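Larngate matt wall paint, 15 litre tub
Code 3482
Colour: Fasinport White

Back in stock from June. Same tub, new lid — the old one split if you looked at it wrong. Water based, low odour, for inside walls and ceilings. Covers about 200 square metres per tub, one coat, on sound plaster. Less on bare plaster, which needs a thinned first coat anyway.

Touch dry in two hours, recoat after four. Brush, roller or spray. Clean up with water and do it straight away, it sets hard in the roller sleeve.

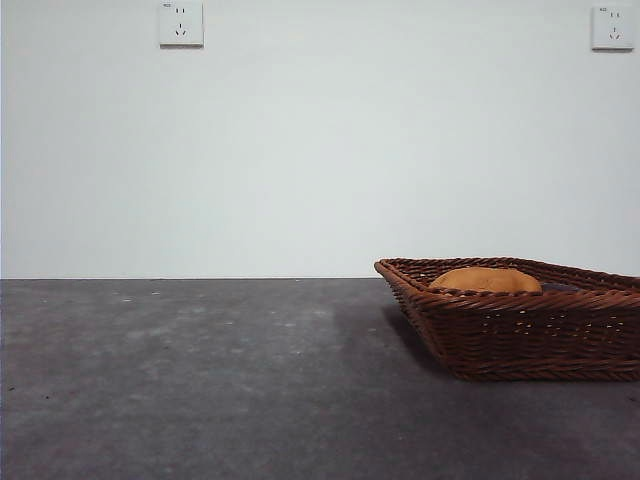 Fasinport White is the cool one of our three whites. Goes well with greys, so a popular pick for offices and workrooms, a white wall over a grey tabletop being the usual sort of thing. Take socket faceplates into account when choosing, as a bright white plate next to a creamy wall can look odd. If you want warmer, order Hao White, code 962. Please dont mix the two in one tub.

Stir well before use. Keep from frost. Part used tubs last a year or so with the lid pressed down properly.

Trade orders: ask for Chunhua Lu at the Jorkance counter. Colour cards are free, samples pots are not. Delivery to kerbside only, and someone has to be in to sign. Unopened tubs can come back within the month — tinted ones can't.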